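21 Sep 2020

Fixture board, third layout. Bench by the window, with the Grewal spools still in the way.

Khanyisile Ntuli wants this signed off so we can stop talking about it. I'm not there yet. The claim in the August write-up was that a printed holder keeps a processor flat and square every time, with no clips and no springs. I've read that sort of claim before, and it usually means someone tried it with one part on a good day.

What I wanted to know this morning was simpler. Does the pocket hold the chip because it fits, or because we've all learned to put it in gently? I asked Khanyisile to load it without looking at the drawing, and she set it down a little crooked. It stayed crooked. The write-up says the part "settles into place." It doesn't. It goes where you put it, and if you put it wrong it sits there looking fine until you get your eye down level with the green edge.

Took it out, checked the underside under the magnifier, no marks. Put it back in properly. All right from the front.

The Kisero print was supposed to be the tight one and the Rekis print the loose one. I can't tell them apart by feel, and the pencil labels have rubbed off. Please scratch the name into the back from now on. If we can't say which board we tested then we haven't tested anything, and I'm crossing out the comparison on the previous page until somebody can show me which was which.

Cost. The quote from Trurnuvau for a machined version is 1,228 for one, and they want a drawing with real tolerances on it, which we don't have. Khanyisile thinks the machined one would end the argument. I think we would have an expensive board with the same pocket in it. Fix the shape first.

Durability. Someone wrote "good for 500 insertions" in the margin, no initials, no count sheet. Where did that come from? We've done 12 that I can vouch for, all today, all by two people who were being careful. I'm not copying the other number anywhere and I'd ask that it not go in the monthly note.

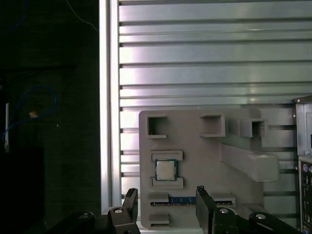
Square holders: still not convinced we need all three. The one that hangs out past the right edge gets caught on sleeves, mine included, and it was drawn that way for a part we dropped from the list. Khanyisile says leave it, it's printed already, reprinting takes a night and we might want it later. Fine for this board. On the next one I want it moved in or gone.

The long arm below it I do like, to my surprise, though I pushed on the tip and it gave more than I'd want. Might be thicker at the root next time. Might just be this print.

Also open: whether the upper bracket on the chip pocket is doing any work. My guess is the lower one carries everything and the upper one only gets in the way of your thumb. Easy to check. Print one without it.

To do
- names scratched on the backs, both boards
- chamfer on the chip pocket, then try loading it badly on purpose
- one print with no upper bracket
- ask who wrote 500
- tell Trurnuvau not yet

Khanyisile has read this and disagrees about the chamfer. She'll write her own entry tomorrow.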